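17/06/2020

What a day! I know I said I'd do the yard this week, but the sorting baskets won and I'm not one bit sorry. I've been wanting to get the small stuff under control ever since we moved the seed packets, the cable ties and the mystery screws into one giant box (my idea, my fault). So this morning I drank my coffee standing up, put the radio on and got going.

The plan is by color. Green is for garden things, pink is for sewing and ribbon, and orange is for hardware, which I wanted to be red until I found out red wasn't on sale. I do love the orange, though! It's such a cheerful color for a load of washers. Deepak Rana called at lunch and told me labels would be easier, and he's probably right, but I've had labels before and I never read them. Color I can spot from across the room with my glasses off.

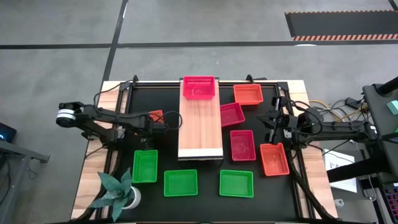

I'm so happy with the kind that has holes in it. Dust falls through, you can rinse them under the tap, and I can see what's at the bottom without tipping the whole lot out. The very smallest screws will fall through too, I realize that, so those are going into jam jars first and the jars can go in the orange. I have 20 jars saved up under the sink – finally a use for them.

I keep changing my mind about which way around they should go. Longways fits more on a shelf, but sideways you can grab one without knocking its neighbor, and I'm a knocker. I measured the hall shelf twice and got 66 inches both times, so that's settled at least. The shelf by the back door is still a maybe. It's narrow and it leans.

Ribbon took up most of the afternoon. I found the blue velvet I bought for the Gautam wedding and never used, a full roll, soft as anything! And three thimbles, and a button card with the price still on it. I got nothing sorted for a good half hour after that, just sat on the floor unrolling things.

Tomorrow it's the screws, with the big lamp on. Need to buy: masking tape, a new bulb, hooks for the hall. Ask Deepak if he wants the spare cable ties, there must be 100 of them.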